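Fixing the width estimate, part 2

The first part of this ended with the gripper width signal going flat in the middle of otherwise good demonstrations. I had blamed the tag detector. Marcelino Nieto had blamed the calibration. We were each partly right, and the larger problem was in the interpolation code, which neither of us had looked at in months.

Some background on how the pipeline is laid out, for anyone who skipped part 1. The recordings come in as video plus IMU. Urkau does the camera tracking and writes a pose per frame. Prellier finds the finger tags and turns them into an opening width. Campos takes both, aligns them in time, cuts the session into episodes and writes the training files. Buro is the viewer, and it does nothing except draw what the other three produced. All four are ours and all four have bugs.

The width used to be computed from both finger tags: detect left, detect right, take the distance between the centers in the camera frame, subtract the offset for the closed position. If either tag was missing, Prellier wrote NaN and Campos filled the gap with linear interpolation. On the tabletop recordings this was fine. Gaps were two or three frames and a straight line is a reasonable guess over that span.

On cloth it is not fine. Fabric drapes over the fingers and hides a tag for as long as the grasp lasts. The fill then draws a straight line from the last good frame before the grasp to the first good frame after it, and both of those are with the fingers open. The policy is trained on a gripper that never closes. It learned that very well.

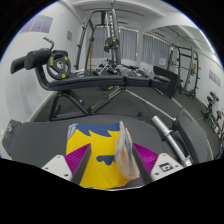 Girona, 5/29/22

The gym recordings are the worst set we have for this, so I used them as the test set. With a folded cloth between the fingers, plus something white and crumpled squeezed in on the right side, the width is no longer set by one object of known thickness. I can't hard-code a "holding cloth" value and move on, which was my first plan and which I am glad I did not commit.

The new estimator does the following.

If both tags are detected, use the old formula. No change.

If one tag is detected, use the symmetry of the mechanism. The fingers are coupled, so the lateral position of one tag relative to the tool center line gives half the opening. This needs the center line to be known in the camera frame, and that is where Marcelino's complaint about calibration comes in. The old calibration file stored the closed offset only. It now stores the center line as well, fitted from a short open-close sweep at the start of each session. I take the middle 100 frames of the sweep and throw out the rest, because people tend to wave the tool around at both ends.

If no tag is detected, track the finger pads. They are magenta with a ridged surface, a color that is rare in most places we record. A hue threshold and two line fits give the inner edges. The estimate is noisier than the tags but it has no long gaps, and a noisy closed gripper is far more useful than a smooth open one.

The three sources go into a small Kalman filter with width and width rate as the state. Each source has its own measurement noise. I had a constant noise value for the pad tracker at first and it was too trusting when the cloth covered most of a pad. Now the noise scales with the inverse of the visible pad area, clamped at both ends. There is no theory behind the clamp values. I turned them until the plots in Buro looked right and wrote them down.

Hue thresholds: I started with a window centered at 270 degrees on the full color wheel, which was a guess made from memory, and it was wrong. It picked up purple things on the walls and lost the pads whenever the white balance went warm. The window is now fitted per session from the same open-close sweep, where the pads are fully visible and their rough location is known. I also masked out everything except the region the fingers can physically reach. That mask should have been there from the first day. It removes the wall posters entirely, along with most of the equipment.

Now the interpolation. Campos was filling NaNs before time alignment, so every fill was computed on the raw frame clock and then resampled. With a variable frame interval this shifts the edges of a gap. The shift is small for one gap, but the episode cutter uses the width signal to decide where a grasp starts, so it moved the cut points too, and a moved cut point changes which frames land in which episode. I moved the fill to after alignment and limited it to short gaps. The limit is 40 ms. Anything longer stays NaN and the episode is flagged. Campos will refuse to export a flagged episode unless you pass the option that says you have looked at it.

This broke two things. The first was the unit tests, which had the old order baked into their expected values. I regenerated them after checking a handful by hand. The second was Buro, which drew NaN as zero, so every flagged stretch looked like a perfect grasp. That one cost me an afternoon. It now leaves a hole in the line.

Tracking was less trouble than I expected. I thought the repeating lines in the equipment and the pleated curtains would give Urkau bad matches, and there are some, but the uprights and the weight plates with their yellow dots are distinct enough that the map holds together. The dark gray floor matting contributes almost nothing. When the tool tips down and sees mostly matting and upholstery, the feature count collapses and the pose coasts on the IMU until the view comes back up. I lowered the keyframe threshold for those stretches. It makes the map larger and the optimizer slower, and I have not decided whether to keep it.

Open items:

The center line fit assumes the fingers are rigid. They flex under load, so the single-tag estimate reads slightly off during a hard squeeze. Marcelino wants a correction term. I want to see whether the policy cares before adding one.

The pad tracker has no idea which finger is which if the cloth hides one pad entirely and the other one swings near the center. It uses the previous state to decide. It will get this wrong eventually.

The calibration file format changed and there is no converter. Old sessions need the sweep refitted, and the ones recorded before we started doing a sweep can only use the two-tag path. The loader prints a warning in that case. Marcelino asked for an error instead. I'll probably give in on this.

Retraining on the reprocessed set comes next, with the same config as before so that only the data differs.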